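Was im Sommer aus dem Keller kommt

Wer im Juni durch Ferwood spaziert, hört es aus den offenen Küchenfenstern klirren. Es ist die Zeit der Limonaden, und in dieser kleinen Stadt, die ich seit vielen Jahren immer wieder besuche, nimmt man das Trinken an warmen Tagen ausgesprochen ernst (und zugleich so herrlich gemütlich, dass aus einem Glas schnell ein ganzer Nachmittag wird). Holunder, Rhabarber, Zitronenmelisse: Was der Garten hergibt, wandert mit Zucker in den Topf und später in den kühlen Keller.

Die alte Brauselimonade von Trelline bekommt man bis heute am Kiosk hinter der Brücke. 90 Cent kostet die kleine Flasche, und wer sie dort gleich austrinkt, darf auf der Bank im Schatten sitzen bleiben, solange er mag. 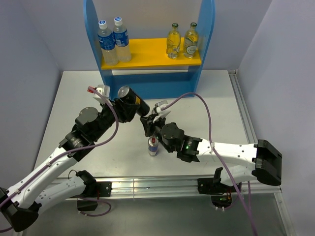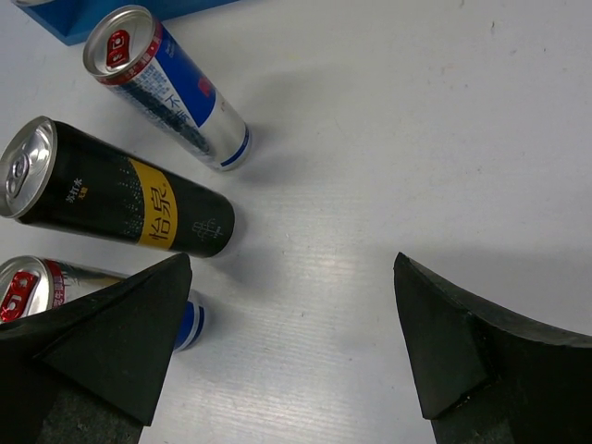
Flaschen und Dosen, stehend und liegend.
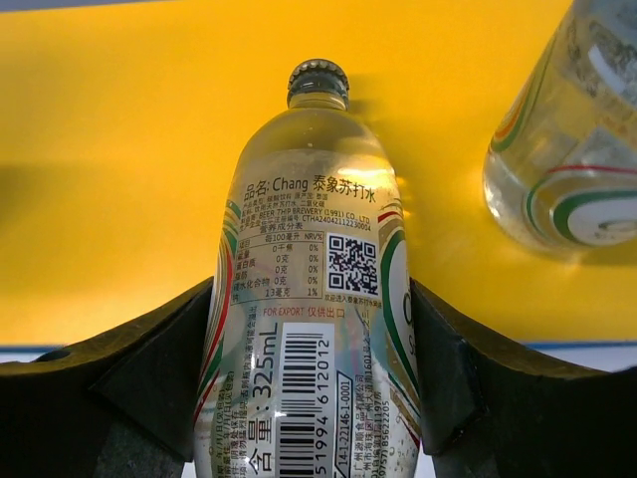 Am liebsten aber mag ich die Abende am Lagman, dem schmalen See gleich unterhalb der Stadt. Da werden Decken ausgebreitet und Brote ausgepackt, und irgendjemand hat immer den Sirup von Prakis dabei, der so nach schwarzer Johannisbeere duftet, dass die Wespen schon beim Aufschrauben Bescheid wissen. Fünf Löffel auf einen Krug kaltes Wasser, dazu ein paar Blätter Minze, und dann bitte umrühren und ein wenig Geduld haben! Meine Großmutter hätte noch eine Prise Salz hineingetan, ich mache das inzwischen auch.

Gegen 21 Uhr wird es am Ufer kühl, und man rückt ein Stück näher zusammen.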